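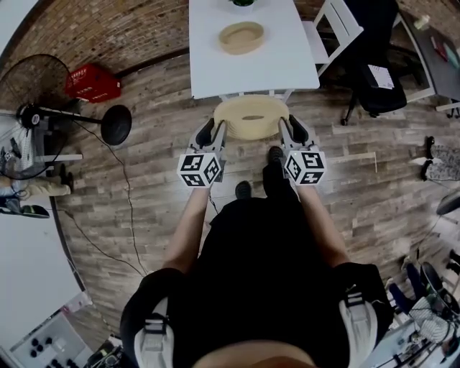

Basket lift, both grippers on the rim, head camera view.

Sunday, after lunch. Back on the two-handed basket task for Zoma. We're at 211 usable demos now, want 250 before I retrain. I went through the morning batch and threw out 36, nearly all for the same thing - one of the cubes turned too far from the head camera and the pose track jumped. Annoying, but at least it's one problem and easy to filter!

Pinching the rim from both sides still gives me the cleanest tracks (I tried one hand under the base last week and hated it). Policy trained on the old Warka set got 55 percent on lifts, and most misses were the left gripper closing late. I think that's the time sync between the two hands, so I'm redoing the offset before anybody blames the network.

To do: rerun sync check, relabel the late closes, send the new split to Sundari.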